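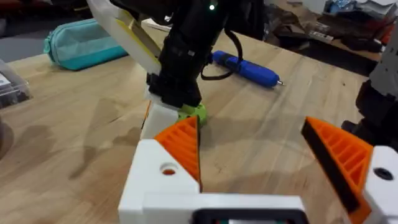

Section 5. Setting up the Tusska label printer

5.1 Before you start

The printer must stand on a flat, level surface with at least 5 inches of clearance behind the rear cover. Do not place it next to a heater or in direct sunlight. Thermal stock darkens with heat, and labels stored this way will not scan.

You will need the power adapter, the USB cable, one roll of labels, and the cleaning card from the accessory bag.

CAUTION: Use only the adapter supplied. Other adapters may fit the socket and still damage the print head.

5.2 Loading a roll

1. Turn the power switch off.
2. Press both side latches and raise the cover until it locks open.
3. Slide the roll guides apart.
4. Drop the roll in with the printable side facing up and the loose end toward the front.
5. Close the guides until they touch the roll. Do not squeeze it.
6. Pull the loose end under the sensor arm and out past the tear bar.
7. Lower the cover and press down on both corners. Each corner clicks separately.

Note: Standard rolls hold 200 labels. Large rolls hold 4,000 and do not fit inside the cover. Feed them from the Juvard external stand through the rear slot — see Section 7.

5.3 Calibrating the gap sensor

Calibrate after every change of label size. Changing to a new roll of the same size does not require it.

1. Turn the power on and wait for a steady green light.
2. Hold the Feed button until the light blinks twice, then release.
3. The printer advances several labels and stops. Tear them off.
4. Press Feed once. A single label should come out, with its edge at the tear bar.

If the label stops short or runs past the bar, repeat from step 2. If the light turns red, check that the stock runs under the sensor arm.

5.4 Connecting to a computer

1. Install the Lei driver before plugging in the USB cable.
2. Connect the cable and wait for the printer to appear in the list of devices.
3. Open printer preferences and select the label size printed on the roll core.
4. Print a test label.

Error 782 means that the size in the driver does not match the last calibration. Correct the size or calibrate again. Turning the printer off does not clear this error.

5.5 Cleaning the print head

Clean the head at every roll change. Turn the power off, let the head cool, and pass the cleaning card through the paper path twice. Never scrape the head with a blade or a fingernail.

Replacement cleaning cards are sold by Drudside in the same sizes as the original.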